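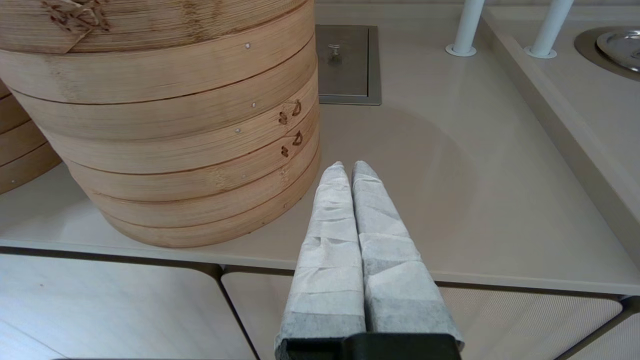 Steamer stack on the counter, riveted side out. Stamped marks on two of the tiers.

Friday, January

Went through the bamboo steamers with Hertta Ahonen before the Limham order. Outside diameter checked on the tiers from the Oksanen batch: 23 cm nominal, and the ones I measured sit close enough to nest without forcing. One tier from the older lot binds when turned. Set it aside for sanding — inside lip only, leave the outer band alone.

Soak test: 40 minutes in plain water, then 40 minutes over the pot with the lid on. Checked for lift at the overlap where the band ends meet. No lift on the Oksanen tiers. The Ismont one opened slightly at the lower rivet. Hertta thinks the rivet was set too near the end of the strip. I would like to see a second one do it before we write to them.

The burnt stamp survives soaking fine. Wiped it with a damp cloth and got no color on the cloth.

Drying: stand tiers on edge on the rack, not stacked. Last time they were stacked overnight and the slats smelled musty by morning.

Zallgate wants 108 tiers plus lids. We do not have enough lids. Hertta will ask whether they can take the lids in a second delivery.

To do: sand the tight tier, repeat the soak on another Ismont, find the small calipers.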